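Does flattening boxes matter for curbside recycling?

Posted Apr 8, 2023 in Home & Household

We moved to Pakulcombe and the building handout says all cardboard has to be flattened and "free of contamination." My neighbor says the hauler dumps everything in the same truck anyway, so I'm wasting my evenings with a box cutter. Is there any point? And do I have to peel off the tape?

pakul_newbie

Yes flatten it. They skipped my cart twice for boxes sticking out the top. Tape is fine, I never take it off.

asgate_dweller

I'd be careful with the "same truck" story. I've heard it in every town I've lived in and never met anyone who followed the truck. Some trucks have a divider inside, so from the sidewalk it looks like one big hole. That said, I don't take the handout on faith either. "Free of contamination" could mean anything. I called the Papadakis transfer station and asked. The woman on the phone said a little tape is okay, greasy pizza boxes are not, and wet cardboard gets pulled. She couldn't tell me how much of what they collect gets sold, and I asked twice.
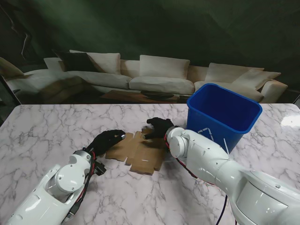
Flattening is mostly about space, as far as I can tell. A whole box is a lot of air, and once one is in the cart nothing else fits. I slit the bottom seam, push it flat and go on to the next. What I wouldn't do is pay for a "box breaker" tool. Kultitbridge Hardware wanted $16 for one and it's a utility blade with a fatter handle.

oldcart366

Tried peeling tape for a month, gave up, cart still got emptied. Make of that what you will. Does your building have a shared dumpster or separate carts? If it's shared, your neighbors' pizza boxes are the bigger problem.

grumbling_in_june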